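Comparing Two Fingertip Designs for Bin Picking
Student project report, spring term
Bernadette Ó Conaill

1. Goal

The project compared two sets of fingers on the same arm and the same control code. Set A, called Koria, is a flat parallel pair. Set B, called Virág, has clear, angled fingers that narrow toward the tip. The lab wanted to know which set should stay on the arm for the Plavgate picking task.

2. Setup

The arm is a KUKA mounted beside a gray bin with slanted walls. The bin is clamped so it does not shift when a finger touches a wall. Objects were chosen to differ in shape and stiffness: a fuzzy ball, a dish brush, an apple, a plastic cup, a black block and a toy lobster. A fixed camera recorded every attempt. Grasp points came from Mandamard, the planner written by last year's group, and we did not change it between sets.

3. Procedure

Objects were put in the bin by hand and the arm was told to grasp one, lift it and hold it for 3 seconds. A drop before that counted as a failure. After every 10 attempts the objects were mixed again. We logged 103 attempts in total, split between the 2 sets. One Monday session was thrown out after a loose finger screw was found.

4. Results

Virág did better on the ball and the brush handle. The narrow tips fit between an object and the wall, where Koria often hit the wall first and stopped. Koria held the block more firmly, and Virág let it rotate. The cup was difficult for both sets when it lay on its side. Most failures with the apple happened in the corners.

The depth readings on clear plastic were poor, so the fingertip position was taken from the joint angles.

5. Next steps

We recommend keeping Virág and adding a thin rubber pad to each tip. The block tests should be repeated with the pads on. The cable bundle at the wrist also needs a better tie, as it limited how far we could turn the last joint.
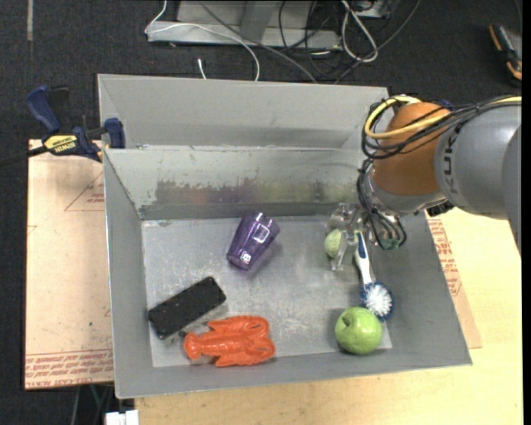 Figure 1. Virág fingers at the fuzzy ball, test bin with mixed objects.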